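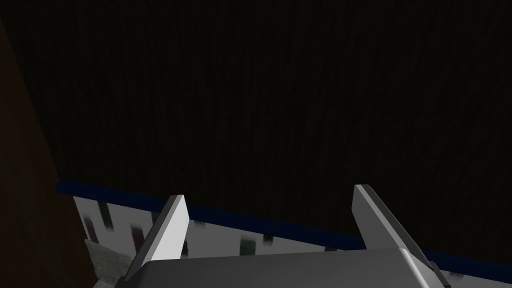 2 min read

Checking wrist views before planning in Citero

Run this check before you let the planner use simulated wrist images. It assumes a working Citero scene and a two-arm robot config. Chun-yin Wan wrote the original script for Toruvthorpe; the steps below follow the current version.

1. Load the scene and set the seed to 318. Keep physics paused.

2. Open both grippers and step the simulation 12 times. Render one view from each wrist.

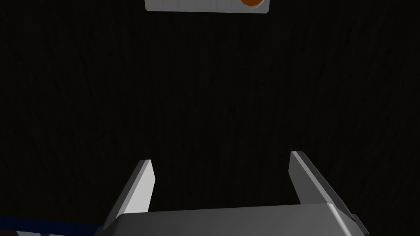
Wrist view, fingers open over a dark surface.

3. Build the self-mask from the gripper meshes and dilate it by two pixels. Any depth point under the mask must be dropped before it reaches the collision map. If finger points survive, the planner reports a start state in collision.

4. Render the body view and repeat the mask step with the full arm model.

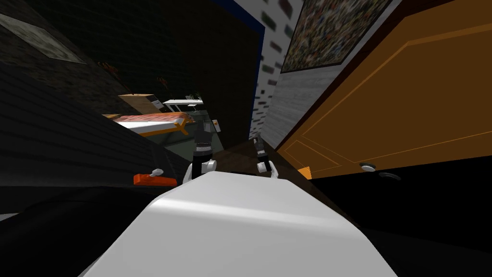
Use the link poses from the same timestamp as the image. A pose that is 40 ms old shifts the mask enough to leave a thin shell of points along a moving arm.

5. Transform all clouds to the base frame. Do not assume the image's up axis matches gravity; read the rotation from the transform tree.
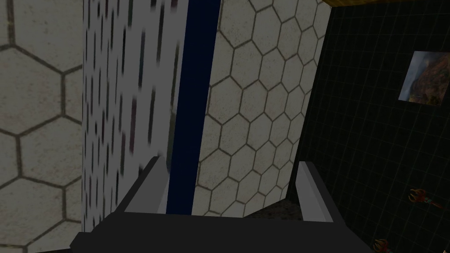 6. Run plane fitting with a fixed gravity vector. Reject any plane with fewer than 566 inliers. Siu-fong Shih's patch adds a normal check, so install that first if your build is from before November.

7. Save the config and unpause.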